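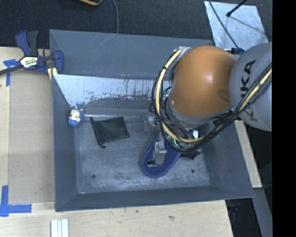 Figure 7. Arm over the bin at station 2, with a slipper, a pouch and a toy among the items.

Section 4. Running the bin picking demonstration for visitors

This section covers the bin station during an open day or a booked group visit. It assumes the cell has already been powered up and homed as described in Section 3. If the arm has been moved to another table since the last visit, go back to Section 2 and repeat the bin position check first.

The Susteck site runs this demonstration every May and for school groups through the year. Sites using the Drondidum cell controller can follow the same steps. Where the Fokmont controller is different, a note says so.

4.1 Before the doors open

Allow around 32 minutes for this part.

1. Check that the bin is clamped to the table. Push on the side wall with one hand. If the bin moves, tighten the clamp and check again.

2. Compare the bin position with the blue tape marks on the tabletop. Do not lift or replace the tape. If a strip has come loose, press it down and write it in the station log.

3. Look at the cables hanging around the arm. They should form loose loops and should not be caught on the bin wall. Replace any cable tie that has slipped.

4. Take the items for the bin from the visitor crate. Use soft or light items only. Small toys, pouches and slippers all work well.

5. Spread the items over the bin floor. Leave some space along the walls. An item standing upright in a corner is hard to reach and will slow the first few picks.

6. On the controller, load program 322 and set the speed to 76 percent.

Note: On the Fokmont controller the speed setting is on the second page of the Run menu. It goes back to the last saved value each time a program is loaded, so load the program first.

Caution: Do not put glass, liquids, batteries or anything belonging to a visitor in the bin. Children will offer keys and phones. Say no and offer them something from the crate.

4.2 Starting the demonstration

7. Bring the group to the visitor line. Wait until everyone has stopped walking.

8. Tell the group that the arm will start moving without a warning sound. Point out the stop button and say who is allowed to press it (anyone, if they think something is wrong).

9. Check that the table area is clear of people, then close the gate. The gate light changes from amber to green.

10. Press Start. The arm moves over the bin, pauses while the item is selected, and goes down to pick.

11. Let the arm make several picks before you begin to talk. People watch more closely when it is quiet, and most of their questions will come from what they have just seen.

12. If a pick fails, leave the program running. The arm will return to its waiting position and try another item. Missed picks are a normal part of the demonstration and you can tell the group so.

Note: Slippers are often picked by the rim of the opening. If the slipper is lying with the opening down, the arm may skip it for several rounds.

4.3 Letting a visitor choose an item

13. Press Hold and wait for the arm to stop in its raised position.

14. Let one visitor choose an item from the crate. Open the gate and place the item in the bin yourself.

15. Close the gate and press Resume.

Caution: Visitors must not reach over the bin at any time, including when the arm is on Hold. Hold stops the motion but does not remove power from the arm or the gripper.

4.4 If the arm stops by itself

A message on the controller screen gives the reason. The two seen most often on visit days are listed here.

Contact limit reached. The gripper has pressed against the floor or wall of the bin. Press Hold, then Raise. Move the item away from the wall and press Resume.

No item found. Open the gate with the arm on Hold and spread out what is left in the bin.

For any other message, press Stop, take the group on to the next station and call the Simard service desk. Do not restart the cell in front of visitors.

4.5 After the last group

16. Press Stop and wait for the arm to park.

17. Switch off drive power before reaching into the bin.

18. Take out all items and return them to the crate. Throw away anything torn or with loose threads.

19. Wipe the bin floor with a dry cloth. Scuffs and scratches on the metal can be left as they are.

20. Fill in the visit sheet with the number of groups and any messages shown on the controller.

Shutting down the whole cell is covered in Section 5.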